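4. Route Choice and Crowding at the Harbor Crossing

4.1 Setting and data

The Rendau Festival of Nations is held each July on a loop of streets between the Liao Market and the old customs yard. Its central event is a walking parade in which cultural associations carry banners, play music and perform short dances at fixed stopping points. Earlier work on events of this kind has dealt mostly with attendance totals and visitor spending. Much less has been written on how the order and spacing of the marching groups affect the people who stand and watch.

We treat the parade as a sequence of moving blocks separated by gaps. A block is one association together with its vehicles, if any. A gap is the stretch of open street between the last person of one block and the first person of the next. Block order was taken from the printed program and corrected by hand where two associations had traded places before the start. Observers stood at eight points along the route and logged the time at which each block arrived and left. Logs with missing departure times were kept for the arrival analysis and dropped from everything else.

We also handed out 200 short questionnaires on the sidewalks near the Drilo Bridge and at the customs yard. Respondents were asked where they had first stood, whether they had moved during the parade, and which association they had come to see. Children were not approached. The form was offered in the languages used in the festival program, and respondents filled it in without help from the observers.

4.2 Gaps and spectator movement

Gaps did not stay constant along the route. Blocks with dancers slowed at the stopping points and the blocks behind them closed up, so that two associations often reached the bridge as a single group. Past the bridge the street widens, and the faster block pulled away again. The effect was strongest for brass bands placed directly behind dance troupes. It was weak where a vehicle came between them – drivers kept a steady distance even when the marchers ahead had stopped.

Spectators responded to long gaps by stepping off the curb. We define a curb departure as a case in which a person stands fully in the roadway for longer than 15 seconds while no block is passing. Curb departures were frequent at the Liao Market, where food stalls face each other across the street, and rare on the bridge, where the sidewalk is raised and has a railing. People who had come to see a particular association moved more often than those who named none. Many of them followed their group on foot to the customs yard and did not return to their first position.

These movements matter for stewarding. The festival plan assigns stewards by length of street, which places too few of them at the market and more than are needed on the bridge. A plan based on expected gap length would shift stewards toward the market during the middle part of the parade and release them once the last dance troupe has passed. The Zustport route model, which the city already uses for road closures, accepts block order as an input and could produce such a plan without new software.
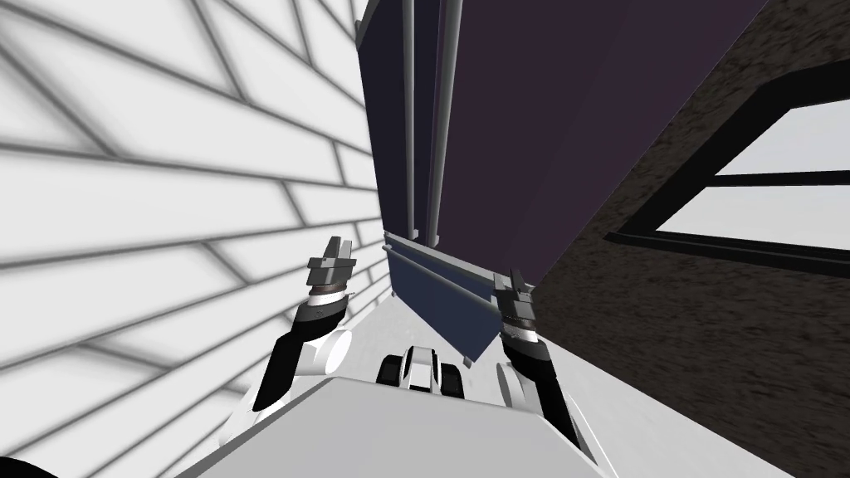

Figure 2
15 min read

4.3 Limits

The observations cover one parade in dry weather. Rain would change both the walking speed of the blocks and the number of people willing to stand at the curb, and we make no claim about either. Questionnaires were returned mainly by people who stayed to the end, so early leavers are underrepresented. The arrival logs do not have this problem, but they say nothing about why people moved.

A second limit concerns the stopping points. Their positions were fixed by the organizers before the study began, and two of them lie close to observer positions. Arrival times recorded there include some waiting time that we could not separate from walking time. Section 5 repeats the gap analysis with these points left out.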